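From: Sanaa Saber
To: hukulbridge-swap list
Subject: Re: [swap] October sale, tables and what to do with the knits

Sorry for slow answer, been on the road between Turadgate and home all week. Replying inline, quick.

> Are we doing the church hall again or the Drarnent gym? And do
> we price sweaters by the bag this time? Last year we had 622
> pieces left at closing and I don't want to haul that again.

Gym. Booked it, deposit paid. Bigger doors, parking right behind. The hall wanted us out by 4 and that never works.

On the 622. Most of it was knits, and most of the knits were stretched or pilled or just unlabeled. People won't dig. So sizes on everything, big marker, masking tape, on the front. Not inside the collar. And fold them, don't hang them, hangers wreck the shoulders.

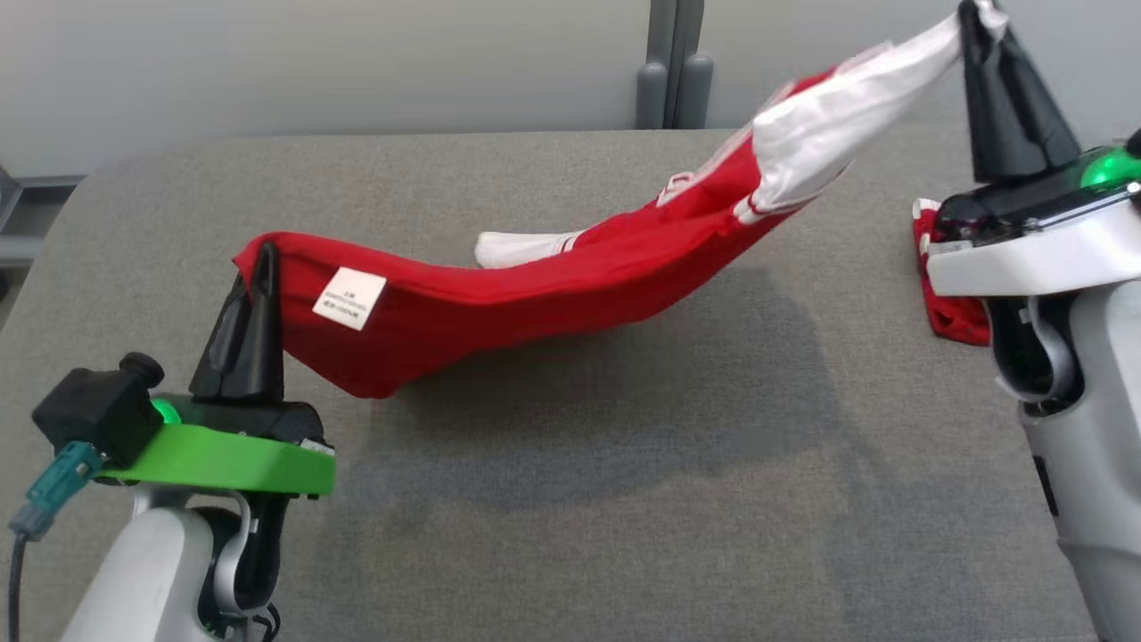
Bag pricing I'm fine with for the last hour only. If we start the day with it the resellers clear the good wool before the familes get in. Happened in Turadgate, their whole kids section gone before lunch.

Intake: same as before, drop off at the side door, tags filled out at home please. I printed 1000 tags in July 2024 and there's a full box left, so no new order. Pens are another story. Bring pens.

Also coats. Can we put coats by the entrance? They sell themselves when it's cold out and they eat up rack space in back. Shoes along the wall, pairs tied together, no singles.

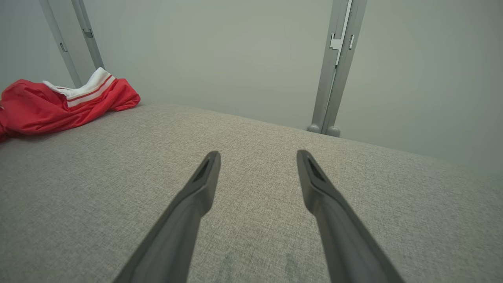
Farouk wrote me off list that coats by the door means a draft on whoever sits at the cash box, and would we please put that table on the far side this year. Fine by me. He also wants a second cash box, and I agree, the line last time was silly.

Money. We took in 2666 last October, after the hall fee. Gym costs more so don't expect the same, but I'd like to get close. Bake table helps a lot, whoever did the lemon bars please do the lemon bars.

Leftovers go to the shelter in Drarnent this time. They take adult clothes and bedding, no toys. They want it boxed and marked, so save your boxes starting now.

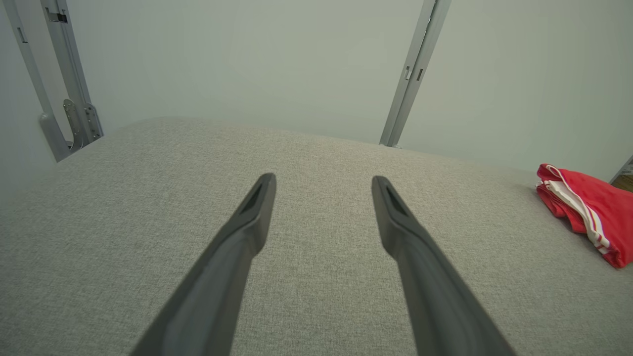

Can you drop off stuff before the sale week? Only at my place, and only if you write first. The garage is half full and I need a path to the freezer.

Still need people for set up, and one person with a van. Write to me direct, not teh whole list.

Sanaa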